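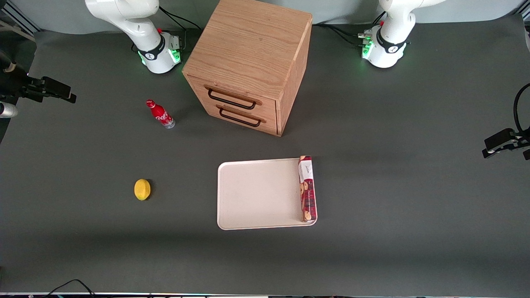

How to run a spelling bee at your school

By Yvette Fraser
25 Jun 2022

A class spelling bee needs very little money and one free afternoon. A whole-school bee takes more planning, mainly in the word list and the judging. These notes are based on the way we do it at our primary school, with Years 4 to 6 taking part. Change the numbers to suit your own roll.

Before you start

Pick the date first and work backwards. We hold the final in the last full week of term and the class rounds a fortnight earlier. Children get their study list at the start of September, so they have most of the term with it.

You will need:
A word list, split into levels
A pronouncer
Two judges and someone to keep the record sheet
A bell
Number cards on string for the spellers
A dictionary, the same edition for everybody

Agree on the dictionary before you do anything else. If two spellings are listed, both count. If a word is only in some other dictionary, it doesn't count, and that should be written into the rules that go home.

Step 1: Build the word list

Our study list has 470 words in three levels. Most come from the statutory spelling lists, and the rest from topic work that year. Keep a second, unseen list for the end of the final. We used to put 40 words on it and ran out once, so make it longer if you have strong spellers.

Read every word aloud before it goes on the list. Take out any word that sounds the same as another unless you have a clear sentence for it (stationary and stationery can stay, with care). Take out proper nouns as well. For each word write down:

The word
How to say it, if there is any doubt
The part of speech
A short definition
One sentence using it

Kirsten Gauthier typed ours into a spreadsheet, one row per word, and it can be sorted by level or by length. Print the pronouncer's copy in large type with wide line spacing.

Step 2: Hold the class rounds

Do these on paper. The teacher reads out 25 words from the first two levels and the children write them down. Mark them the same day. The top scorers go through to the final. If there is a tie for the last place, read five more words to those children only.

Some children who do well on paper will not want to stand on a stage. Ask them before the names are announced, and offer the place to the next child if they say no.

Step 3: Set up the hall

Aim for 15 spellers in the final. With more than that the first round drags and the younger ones in the audience get restless. Put the chairs in two rows facing the audience, in number order. The judges' table goes at the front, side on, so that they can see the speller's face and the pronouncer can be heard by both sides.

Test the microphone with a child, as it will need to come down a good way from where an adult has left it. Hold one practice round with easy words that don't count.

Step 4: Run the final

Each speller comes to the microphone in turn. The pronouncer says the word, gives the sentence, and says the word again. The speller may ask for:

The word to be repeated
The definition
The sentence again

The speller says the word, spells it, and says it once more. They may start again, but the letters already given can't be changed. If the spelling is wrong, a judge rings the bell and the pronouncer reads out the correct spelling. The speller then sits down in the front row of the audience.

If everybody misses in the same round, they all come back in.

When two spellers are left and one misses, the other must spell that round's word and then one more to win. If they miss either, both carry on.

Step 5: Appeals

An appeal must be made before the next round starts, by the child's teacher, to the judges. Check the record sheet, check the dictionary, and decide. Parents can't appeal from the floor. Put this in the letter too.

Afterwards

Give every finalist a certificate on the day, with names checked against the register. File the record sheets with the word list and mark the words that were missed most often. They make a good starter list for next year's class rounds.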